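3.2 Sorting the small parts by hand

Most of what came to us from the Rendport workshop arrived in biscuit tins, and it would be fair to say that we fell rather in love with the tins before we had properly begun on the parts. Plumbing pieces lay in with electrical ones, and things for panels and switches lay in with both. Aroha Nepia, who had kept a shop drawer of her own for many years, warned us early on that a part is easily known in the company of its fellows and much harder to place once it is alone, and this section of the study grew out of that remark.

We asked each sorter to take a handful from the tin, lay the parts out on a bare table with plenty of room between them, and talk aloud while deciding where each one belonged. The Ginov sorters worked in pairs and the Cheon sorters alone – a difference that came from the size of their rooms and was never part of our plan. Over the whole of May we went through 300 parts in this way, and every part was handled in at least 3 separate sittings, so that a hurried decision on one afternoon could be looked at again with fresh eyes.

What struck us most was how much people leaned on the parts that make their purpose plain. A screw thread says at once that something else is meant to be joined on, and our sorters would turn a threaded piece about in their fingers, quite happily, until they had settled which way the pipe would run. Capacitors were a different matter. The printing on the sleeve was a comfort to those who knew how to read it and a puzzle to those who did not, and the latter group tended to sort by shape alone, which put more than one capacitor among the plumbing (Raelene Cosgrove has kept a fond list of these).

Push buttons and their boxes gave us the longest conversations. A button with its contact block is a complete little thing to look at, and so is an empty box with a hole in its face, and several sorters were content to put them on opposite sides of the table. Others wanted them kept together from the start, arguing that a box is of little use to anyone without its button. We have let both habits stand in the results, and Figure 4 shows parts of the kinds discussed here.
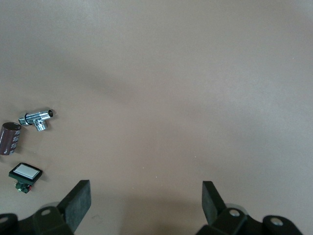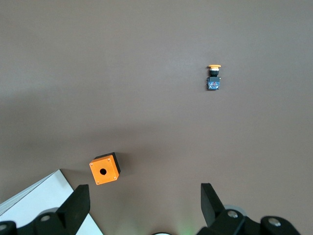 Figure 4. Small parts on the sorting table. First picture: a chrome-plated pipe fitting with a threaded branch, and a capacitor. Second picture: a push button with its contact block, and an empty orange enclosure.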